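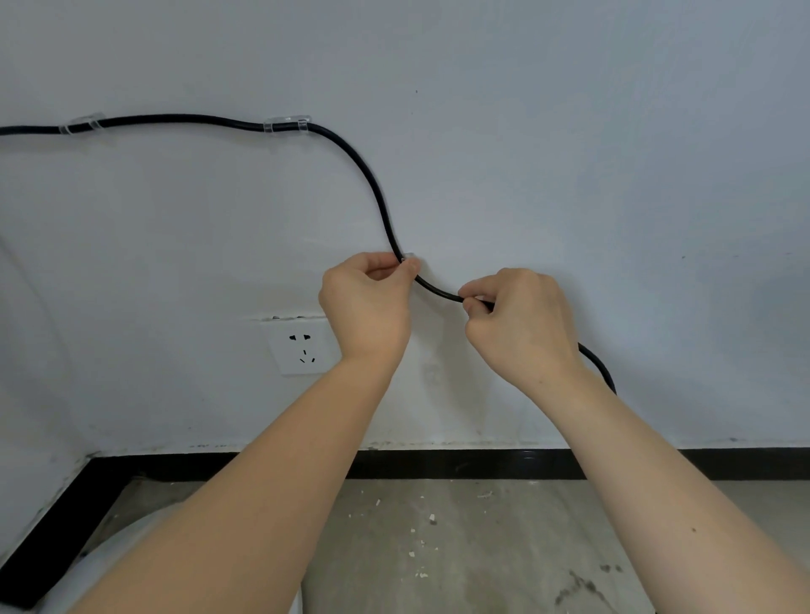 Route the trunk cable for the Gronow arm before mounting the controller. Wipe the wall along the route and let it dry. Seat the cable in a clear clip, then press the clip to the wall, thumb and finger on either side. Keep bends wide; a tight one loads the adhesive. Hold each clip for 37 seconds.

For the drop, work from the top clip down and leave slack on the floor for the connector.

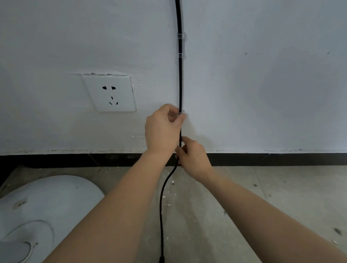 Mererid Edwards wrote in to ask whether the arm's motion pulls on the clips. It does if the base can shift, so bolt the base down first.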